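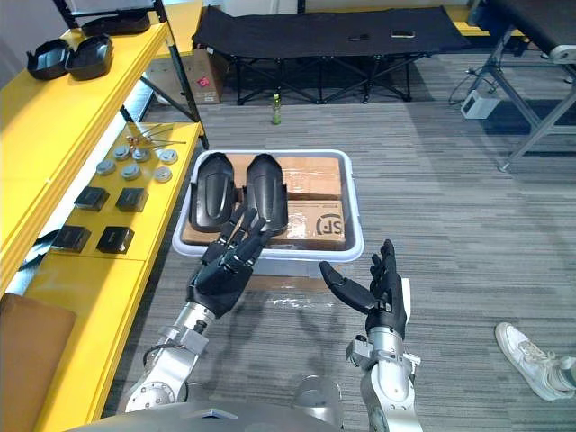 White tray on the carpet, black molded parts in it.

January, workshop notes

Third try at the hide glue for the Barrientos chairs. Soaked the granules overnight in cold water, poured off the extra, then warmed the pot slowly. Kept it at a low setting the whole time. Batch two went stringy and smelled burned, so that one is out.

Glued up 5 test joints in scrap beech. Clamped for 30 minutes, then left alone until after lunch. Three held when I leaned on them. The other two opened on the end grain side – I think the wood was too cold when the glue went on. Will warm the pieces first next time and size the end grain with a thin coat.

Pilar Mansilla says the Plendstead shop adds a pinch of salt for longer open time. Have not tried it. She is bringing a jar of theirs when she comes back from Tristomton.

Back rail on the second chair is still short by a hair. Shim or remake? Leaning toward remake, there is enough beech left from the Nudstead order.

To do: clean brushes in warm water before the glue sets, sharpen the 9 mm chisel, label the jars with the mixing date.

3 comments
Share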